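4. Experimental Setup and Procedure

The parcel pick-up task was chosen by our project group in the student robotics course at the end of January. The idea is simple for a person: take a mailing bag, put it on the base of a self-service checkout station with the waybill facing up, and wait for the voice prompt. For a two-armed robot with five-fingered hands it is less simple, as the bag is soft and changes its shape at every contact.

The station stands on a green worktable beside a green conveyor belt. Its printed panel asks the user to place the parcel in the marked area and to check the recipient and the waybill number. The label on the column carries a ruler scale, which we also used as a reference in the views from the wrist. Figure 5 shows the work from the head camera (a, c, d) and from one wrist camera (b).
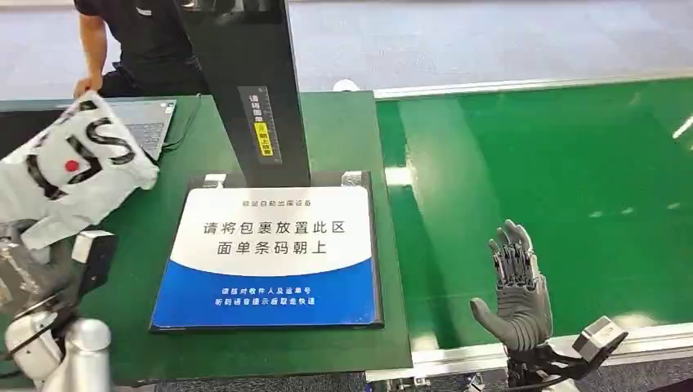
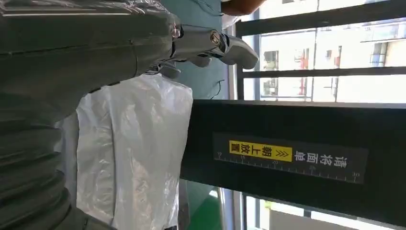
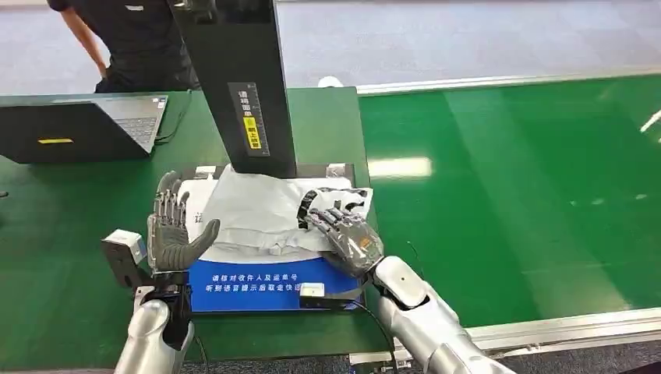
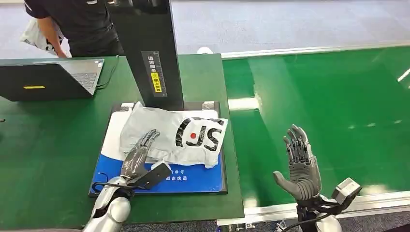
Figure 5. Handling of white plastic bags at the checkout station. In (c) and (d) one hand is on a bag at the base of the station.

Each of the 2 operators in the group, Mallel team and Munov team, made 13 trials with each arm. A trial was stopped after 90 seconds. We did not change the position of the station between trials, but the bag was handed over by a student in a different way each time - sometimes folded, sometimes nearly flat. Our instructor, Nabil Rizk, asked us to keep also the failed trials in the record, and we describe them in Section 6.

4.1 Labeling of Trials

Every trial received one label for the contact and one for the final position of the waybill. When two students did not agree on a label, they watched the recording again together - this was needed mostly for bags with many folds.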